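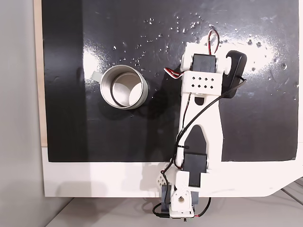 Open day at Zivau: can it do the washing up yet?

My sister-in-law sent me the link to the Zivau open day with the note "your new housekeeper". I've been promised a housekeeper by magazines for most of my life, so I booked a spot for Monday, May 4, 2026, took the morning off and drove out to the industrial park behind the rail yard. Parking was free, which I note because the signs made it look otherwise.

Zivau has the upper floor of a building it shares with a tile importer. There were 21 of us on the morning tour, mostly students, plus a couple who run a café and a man who kept asking if anything was for sale. (No.) Coffee was instant and the biscuits were good.

The mug bench

I had pictured something the size of a person, with shoulders. The arms on show are small white 3D-printed things with black servos and a lot of cable, the sort of kit a keen teenager might put together over the winter break. They work over a glossy black board on a table, and the chore on the program was "clearing up after a hot drink". For the metal mug, that meant take hold of it, lift it, set it down in another spot.

Our guide was Kaede Kobori, who looks after the bench and didn't oversell it. She told us a mug is harder than it sounds. Shiny metal throws back the lights, and so does the board, and what a camera makes of all that glare is anyone's guess. I asked why they didn't use a dull board, then. She said kitchens are full of shiny things and they'd have to face it sooner or later. Fair enough.

Then we watched. The first try pushed the mug sideways. The second got a grip on it and let go too early, with a clang that made the café couple jump. The third worked and people clapped. I clapped too, but I was also looking at my watch, and by then we'd been standing there for 5 minutes. I clear a whole table in that time, grumbling included.

The café owner asked about cups with something left in them. They don't do those yet. She asked about a tray of them. They don't do that either.
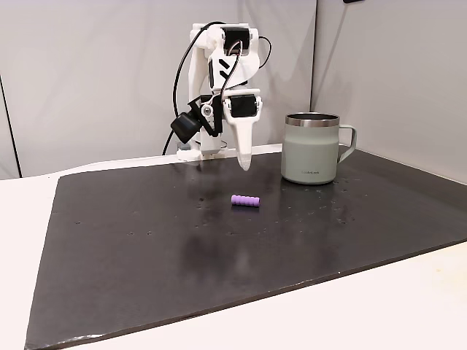
The one-finger bench

Another demo used an arm with one long white finger and nothing to pinch with. It had a purple ribbed cylinder to deal with, lying on its side, and a pale green LocknLock mug standing on the board as well. The idea is that plenty of housework is really nudging: pushing crumbs to the edge, sliding a plate over, shoving the remote out of the way. I'll grant them that. I do a fair bit of nudging myself.

The cylinder was moved a hand's width toward the front, and the mug stayed upright. Kaede said the arms have had up to 4000 practice runs at this sort of thing. I can't decide if that number is impressive or sad. My grandson managed it in his high chair, though he did knock the mug over.

What I noticed more was the state of the board. It had little droplets and pale spots all over it, thickest near the mug, and no part of the demo dealt with them. At my house that's the chore. Moving the cup is what you do so you can get at the mess with a cloth. I asked about wiping and was told it's planned for July, on a different bench.

Would I have one?

Not at my place, and the café couple said the same on the stairs. I'd go back in July for the wiping, if they run another tour. Book online, wear flat shoes, and take the second driveway, as the first one belongs to the tile people.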